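Ticket 3355: Media digest going out with cut-off summaries
Product: Lunotero newsletter tool
Site: Wudavis
Status: Solved

The morning media digest went to 634 subscribers with the summaries cut short. Most stop after 37 words, some in the middle of a quotation. The full text is there on the website, and the web version of the digest is fine.

Reply from support: Please check the summary length under Feed settings. If it is blank, Lunotero uses the value from the old Kilulano template.

It was blank. I set it to full text and sent a test at 10. The lead story on the Navaratnam newspaper sale came through whole, but the links under it had lost their headings.

Reply from support: Clear the template cache and send again. 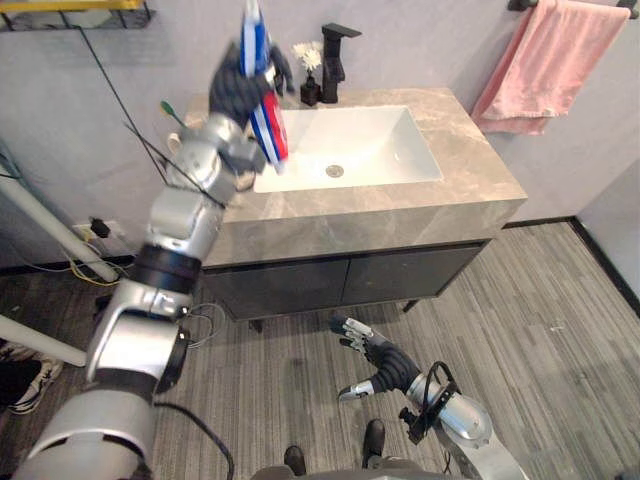 Newsletters and feeds

Cache cleared, second test sent. Headings and summaries are both right in the email. Please close.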